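October, Zodelden bench notes, 2 p.m.

Reran the tilt sweep for the Derkora grasp policy. Same weights as last time, new calibration file. Wanted to see if the drop at steep wrist angles came from the policy or from the hand-eye transform. 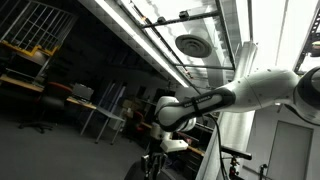
What changed in the calibration? The transform now comes from 20 board poses - the old one used a handful, all taken close to vertical.

First block was 20 trials with the wrist near vertical: 18 good grasps. Second block, steep angles, same count: 17, so 85 percent. The old file never got past half on that block. Both misses I watched closely were late finger closes on the Justier parts, a timing problem. Left the force threshold alone.
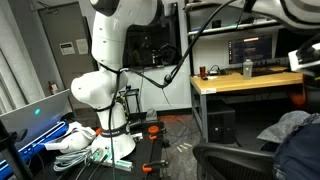 Does the policy need retraining? Probably not for angle, but the closing delay should be checked before anyone collects more demos.

Still open:
Repeat steep block with the old file, same part order
Log gripper width at the full rate
Nassar set not touched yet

Logs are in the sweep folder under "newcal". Don't overwrite the old transform - I need it for the comparison.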